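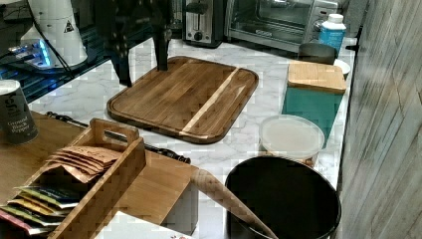
The counter with the cutting board out front

How do I get more working room on a short kitchen counter?

Nantana Suksawat
Fallham

We moved into a smaller place in October and I am still fighting with the kitchen. The counter is 26 inches deep and the stretch I can use for cooking is 68 inches long. On paper that sounds fine, but the toaster and the toaster oven live along the back, and the cutting board has to go in front of them. Once the board is down I have no good spot for a bowl or a plate. I end up carrying chopped onions to the table, which is lower than the counter and bad for my back if I stay there long.

Things I can't change: no drilling into the gray wood wall (we rent), and both appliances stay. My husband uses the toaster every morning and I use the oven most nights.

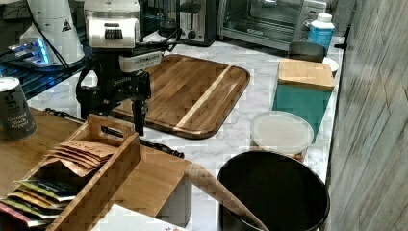 Toaster and toaster oven at the back, spice and packet caddy on the table

The board is a large one with a groove for juice and I don't want to swap it for a small one. I cut up whole chickens on it. The trash can stands close to the counter so I can scrape peelings straight in, and I would like to keep it that way.

I can spend up to 100 dollars. I looked at a rolling cart from Flarnness for 98, but that would use up everything and I am not sure it solves the problem. Has anybody done this in a kitchen about this size? Also, what do people use on white surfaces? Mine shows every drop of coffee.

Sima

Don't buy the cart yet. I had one and it turned into a place to put mail.

Take everything off the counter first, wipe it, and only put back what you use every day. For me that was the toaster, the salt and a knife block. Flour and oats can go in a cupboard unless you bake a lot.

Then stand the board on its edge at the end of the counter when you are done with it. A big board lying flat takes up your best spot all day even if you use it for 20 minutes. Make sure it is dry on both sides first or it will warp. Mine did.

Cornel Manole

I agree on standing the board up, though I would start with the appliances. Two of them side by side along the back wall use up most of the length. Turn the toaster oven sideways at one end with the door facing down the counter and put the toaster in front of it. You lose that end completely, but the rest of the run is clear. Leave the gap your manual asks for behind and beside the oven. I would also keep the plastic bottle away from it. In your first two photos it stands right in front.

Canisters go in one row against the wall, tallest at the back if they won't all fit. Anything with a lid you have to lift should have nothing stacked on it.
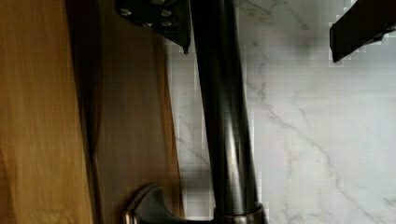

Cleaning a white counter is mostly a matter of doing it often. I use warm water with a drop of dish soap and a soft cloth, then go over it again with plain water and dry it. Find out whether yours is real stone before you use anything stronger, because vinegar and lemon will leave dull marks on marble. The gray veins do hide small crumbs, so run your hand over the surface before you decide it is clean. If it is stone, ask your landlord when it was last sealed.

For the board, food-grade mineral oil. I have used Trumum board oil and the plain kind from the drugstore and could not tell them apart.

Nantana Suksawat

Thanks to both of you. I turned the toaster oven sideways like Cornel said and put the toaster at the same end. The containers are in a row along the wall now, with the utensil crock at the far end.
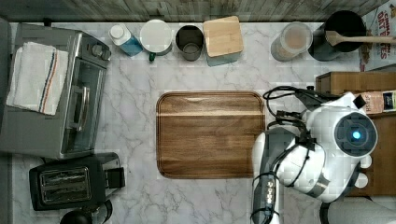
I have not bought the cart. I may get a narrow rack for the board, if I can find one wide enough in the slots. Most of the ones I saw were made for thin plastic boards. The landlord has not answered me about the counter, so for now it is dish soap and water.

Flarnness has a rack but it needs screws.

Sima

Try a heavy bookend. It holds mine up fine and you don't have to drill anything.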